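**Re: Garndale club buyout – anyone read the prospectus?**

**spyros_l** wrote:

Got the handout from the Trallar people. Members are being asked for 592 each up front, and I still can't find who covers the losses if it goes under. It's mostly stuff about outside money being good for sport.

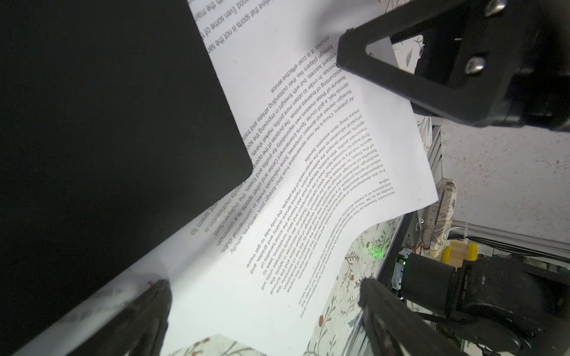

I've been at the club since the clay courts were mud, and I've sat through two of these pitches already. Both promised new lights. We have the old lights.

---

**murero_baseline** wrote:

> who covers the losses

The company does. That's what a company is. You'd complain if they paid you to play.

---

**spyros_l** wrote:

Then it should be easy to put in writing. Where is it?

---

**lserra** wrote:

Not taking sides, but Guerra sold its courts to a group like this and dues went up by 210 the first winter. Juniors got moved to 7 a.m. My kid quit. The place does look nicer, I'll give them that.

---

**murero_baseline** wrote:

One club. And Guerra was broke before the sale, so what were they supposed to do?

---

**sandamali** wrote:

They say more than 131 members have signed up. Has anybody seen the list? I asked at the desk and was told it's private – fine, but then don't wave the number at me.
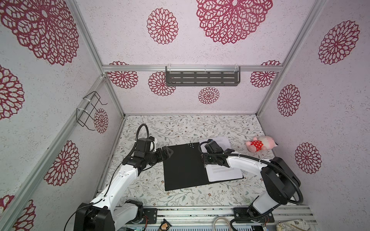 **Samuele Morelli**
*Section moderator, Clubs & Facilities*

Moved this out of General. Keep it to the sale, please. The old lighting argument has its own thread.

Speaking as a member, I'd want the December accounts before I paid anything. Ubaldo Fiore asked for them at the last meeting and got a brochure.

---

**murero_baseline** wrote:

So wait for the accounts, and lose the early rate. Your money.

---

**spyros_l** wrote:

Yes, it is.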